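Tidy Planner: Final Report for the Robot Software Project Course
17 May 2022

What I set out to do

So this started in November, when I signed up for the project course thinking I'd write a nice clean vision module and be done by spring. The task I picked was room tidying with a two-handed robot: trash goes in the bin, everything else goes back where it lives. The arms and hands were already running on the lab's control stack, Skaline, so my part was everything between "here is a camera image" and "here is a list of arm motions." I called my piece Mendetti (there's no deep meaning, I liked how it sounded) and by now it's 3343 lines of Python plus a config file I'm a little ashamed of.

How it works

Mendetti has two halves. The perception half takes the head camera image and gives back a list of objects, each with a label, a mask and a rough 3D position. The planning half takes that list and keeps a queue of small jobs: pick, carry, release, look again. I wrote the queue as a behavior tree at first because that's what we learned in class, then tore it out and replaced it with a plain state machine, and debugging got so much easier that I never looked back!

The labels came from 2300 images that I annotated in Rudd, the labeling tool everyone in my section uses. I held back 492 of them for testing. Annotating is exactly as boring as people say. I did most of it with a podcast on, and I suspect you can tell from the mask edges which evenings I was tired.

The hardest class by far was thin plastic. A crumpled clear bag has almost no color of its own, so the segmentation network kept handing me half a bag, or a bag plus a slice of whatever was underneath it. The depth values are bad there too. What helped was to stop trusting the depth inside the mask and use the height of the surface around it, then let the fingers close until the motor current went up.

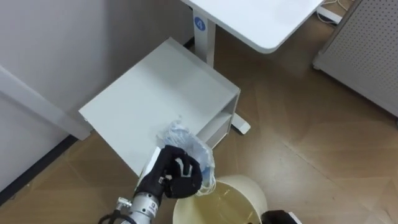 Figure 1. The hand holding a plastic bag over the bin, at the release step.

Release turned out to need its own state. My first version opened the hand as soon as the wrist was inside the bin's radius, which is fine for a bottle and terrible for a bag, because a bag hangs off to one side of the fist. Now the planner takes the mask of the held object, finds its center, and shifts the wrist until that center is over the opening. It's a small change (nine lines, and I counted them proudly) and I wish I'd made it in the first month.

Things in the way

The other big chunk of work was collision checking. I had modeled the furniture as plain boxes, measured with a tape, and for a long time I didn't model the stuff sitting on top of the furniture at all. That means a pack of wipes on an appliance was invisible to the planner unless it happened to be a target. 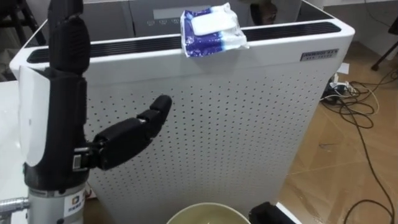
I fixed this by turning every detected object that isn't the current target into a padded box and adding it to the collision model before each motion. The padding makes the arm pretty timid in tight spots. With fingers this long, one extended finger can block a path the rest of the hand would clear easily, so I also added a check that folds the fingers in for long moves. Planning takes about 9 seconds in a crowded corner, and I'd love to get that down.

Choosing what goes first

Mendetti scores each job by distance and by how sure the detector is. If a hand is already holding something, that job always wins, and new objects wait in the queue. I borrowed the scoring idea from Tenomov, an older planner from a previous year's group, though their version only handled a single arm.

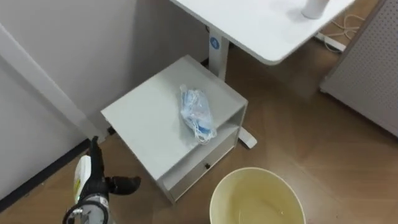 Figure 2. Bottle at the gripper, with a bag of face masks on the cabinet.

The face masks were a headache for the labels too. Is a bag of masks trash, or supplies? I went back and forth and ended up with a separate "ask" label, which makes the planner leave the object alone and write it to the log. It feels like cheating, but I'd take that over throwing out somebody's clean masks.

What I'd do differently

I'd write the replay tool first. For months I debugged by rerunning the whole robot, when all I needed was the saved images and the job queue side by side. I'd also keep the config in one place. And the padding should depend on how soft the object is, which the labels already tell me, I just ran out of time to wire it up. The code and the labels are on the course server in the Mendetti folder, and the readme covers setup except for the camera calibration, which still has to be done by hand.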